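An afternoon at the Cidon works, Jurkonitz

I had been promising myself a trip to the Cidon open day for years, and this August I finally got on the bus and went. If you have ever owned one of their dish racks (I have had two, and my sister still uses our mother's) you will know why I was so keen!

We were met at the gate by Dörte Harms, who handed out paper visitor badges and told us there were 46 of us on the two o'clock tour, which was more than she had bargained for. So we went round in a long straggling line, and those of us at the back missed some of the talk but had much longer to look at things, which suited me very well.

The moulding hall came first. It is warm in there and smells a bit like a new shower curtain. One press turns out 1,413 rack bodies on a good day, and I could have stood and watched them drop onto the belt until teatime. After that came the rod bench, where the metal rods are cut and the ends smoothed off. Dörte let us run a thumb along a finished one and then along a rough one – you would not want the rough one anywhere near your best glasses.

Tea was in the canteen, with a very good plum cake at 68 cents a slice, and I am afraid I went back for another. I got talking there to a couple from Priken who had come to ask about spare feet for a rack they bought as newlyweds. They went away with a whole bagful and would not hear of a new one.

The last stop was the small trials room, where racks and household odds and ends are tried out together. There was a black rack on the table with its row of slim metal rods, a roll of dark grey duct tape lying in a shallow cardboard tray beside it, and a hot glue gun back by the wall.
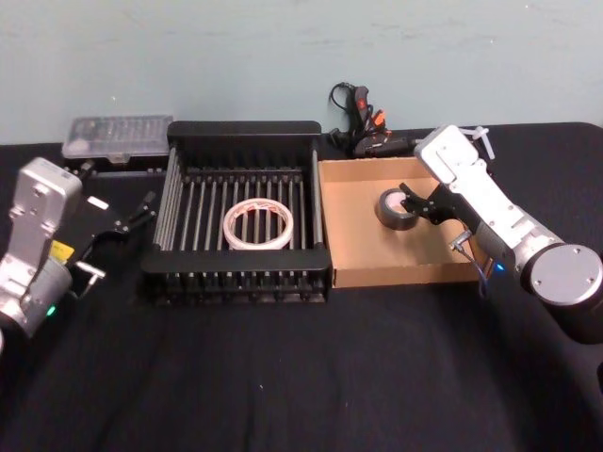
Bernice Bonsu wrote to me after I mentioned the visit in my last newsletter, to say that hers has lasted very well but she does wish the rods were set a little wider for soup bowls. I did see a wider model in the factory shop, Bernice, next to the Ansah draining mats, and they had it in black and in cream. The shop shuts at five and the bus back leaves from the far side of the car park, so leave yourself ten minutes.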